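How many demos before a two-arm folding policy stops being hopeless?

Posted in Learning from Demonstration, 21 May 2025
152 views

Utholm

Hi all, longtime reader and first-time poster, so please be gentle with me! I've been teaching a pair of small arms to fold cloth since February, and I've reached the point where I can't tell whether I need more examples or better ones. I do all the teleoperation myself, in the evenings, and I have 326 episodes saved. Of those, 290 are ones I would call clean, meaning I got from start to finish without dropping a corner or having to go back for it.

I train on everything, clean or not, and the arms do a lovely job of the first fold and then go vague on me. They drift over toward the cloth, hang there near the top of it, and sort of wait. Sometimes one of them commits and the other doesn't. I use the same cloth every time and I never move the table or the lights. I've tried training longer (a whole weekend once, which my electric bill noticed) and it made very little difference.

So do I keep collecting, or do I throw out the messy episodes and start being pickier? I've gone back and forth on it so many times that I'd really be glad of somebody else's opinion.

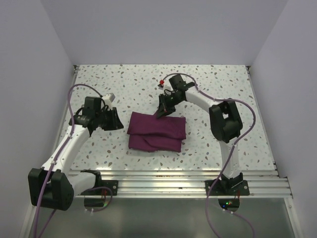

Filed under: Bimanual manipulation > Cloth and soft objects

Ilell

Welcome! I wouldn't collect anything new until you've watched your old episodes back, and I mean really watched them, with a cup of coffee and a notepad. The hanging-around thing was exactly my problem last year, and it came from me. I was pausing after the first fold to think about where to grab next, and the pause was a different length every time. The policy learned the pause very faithfully, bless it, and it had no way of knowing when I'd finished thinking.

What fixed it was writing down my fold order and sticking to it. Left gripper goes in first, right gripper follows, same corner, same direction, every single time. Then I practiced with the recorder off until I could get through the whole thing without stopping. After that I recorded 40 fresh episodes and fine-tuned on those, and the hesitation was mostly gone. I kept the older data in for the base training, so I wouldn't throw yours out either. You can trim the still stretches if your tools let you, but leave a few frames in where a gripper is closing, or you'll end up with arms that snatch.
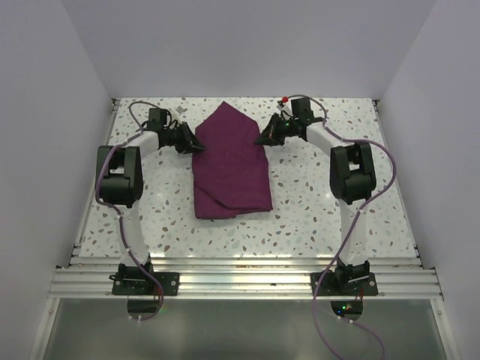

The other thing I'd look at is how the cloth is lying when you begin that second fold. In my early sets the first fold came out a bit different each time, sometimes nice and square and sometimes with a point at the top or a corner tucked under, and I'd only ever practiced carrying on from the nice ones. So I started some episodes from the halfway stage, with the cloth laid down a little crooked on purpose, and recorded just the rest of the job. They're quick to do – you can get through a pile of them before supper – and they helped me more than another round of full episodes would have.

Oh, and check that your wrist cameras haven't slipped. Mine had turned a tiny bit on its mount and I lost two weeks to it.

Zein

more data. it's always more data

Willgate

I agree with nearly all of what Ilell wrote, though I'd be careful about using the same cloth every time. You'll get a policy that knows that one cloth very well and gets confused by a dish towel. If one cloth is all you want, carry on and enjoy it! Otherwise bring in a second color early, while the set is still small enough that you don't mind redoing part of it.

On the messy episodes, I sort mine into two folders. The ones where I fumbled and recovered go in with the good ones, and the ones where I fumbled and gave up stay out. With 290 clean ones you only have 36 to look through, so it's an hour or so of work.

Do you know what chunk length you're predicting? If it's very short, that can cause dithering all by itself, and it would be worth changing that before you record anything else.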